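Re-zeroing the hand-held grippers

The left gripper started reporting itself slightly open when it was shut. The offset was small, 3 counts on the encoder, and for boxes or cups I would have left it. Thin cloth is less forgiving. With the fingers recorded as open at the moment they pinch, every fold in the log looks like a miss.

I keep both units on the same Radton controller, one cable each. Swapping the two cables at the controller end left the fault with the left unit, which ruled out the input board. Swapping the cables themselves did the same. That left the finger mount or the encoder coupling.

It was the mount. One of the 2 screws holding the metal finger had backed out far enough for the finger to rock. I cleaned the thread, used a drop of medium threadlock and tightened both screws evenly with the finger pressed against its stop. Left it for 18 hours before putting any load on it. The right unit had no play, but I did its screws as well so that both have the same service date.

Zeroing is done with the fingers closed on nothing, then again on a single layer of the test fabric. The two readings should differ by one count. If they differ by more, the fingers are not meeting flat and the software zero will only hide it.

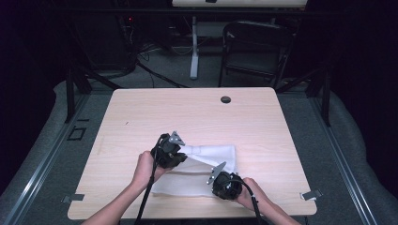 Both grippers on the white cloth, with a twist of fabric pinched between them.

Cable routing matters more than I had allowed for. A cable pulled tight at the wrist drags on the body of the gripper and tilts the finger, so I now leave a loose loop on each side and check it before every run. The grommet in the table top stays free for now.

The log was at cycle 587 when I reset it. I have changed the inspection note from "check fingers" to "try to rock each finger by hand", and the spare mounts are on order from Dovhaniuk. If the screw backs out again before they arrive I will look at the hole in the mount for wear.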